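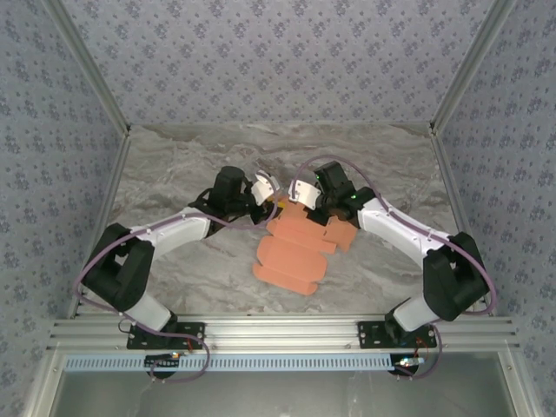 The Tortoise at Pathak Landing

The ferry to Pathak Landing left at 4 in the afternoon, and she was the only passenger who had brought an animal. The tortoise was in a milk crate on her lap with a towel over it. A deckhand lifted the corner of the towel, looked, and put it back.

Her aunt had kept the tortoise for most of her life and called it Gurex. Before that it had belonged to a ship's cook, and before that the story got thin. On the island they said a tortoise in the house held the roof down in a storm. They also said you should never carry one over water after dark, so she had taken the early boat.

The house was up the Giline road, past the cistern. It had stood shut since January. She set the crate on the kitchen floor and opened the windows that would open. Gurex put out his head, then his front legs, and stayed like that while she swept.

A neighbor came by with 2 eggs and a lettuce.

"You brought him back," the neighbor said.

"My apartment doesn't allow pets."

"He's 200 years old."

"They don't get that old. Not that kind."

"My grandmother fed him," the neighbor said, "and he was that size then." She tore off a lettuce leaf and put it on the floor. Gurex didn't look at it.

After the neighbor left she fried the eggs and ate them standing up. The wind came around to the north at dusk. She could hear the loose tin over the porch, lifting and dropping. Her aunt used to sleep through that noise. She used to say the tin was only talking, and that as long as the old man was indoors it would stay where it was.

She read in bed until the power went out. Then she lay and listened. Something fell in the Zusine orchard across the road – a branch, or part of the fence. The tin banged 16 times in a row. She hadn't meant to count. Then came a slow scraping from the kitchen, shell against doorframe, and claws on the boards in the hall.

He stopped somewhere near the bed. She put her hand down in the dark and felt the edge of the shell, cool and a little dusty. The tin lifted again and dropped.

In the morning the neighbor's henhouse had no roof, and a sheet of someone's tin was lying in the road. The porch looked the same as before. The lettuce leaf was gone. She filled a saucer with water, set it by the stove, and went out to ask what time the boat left.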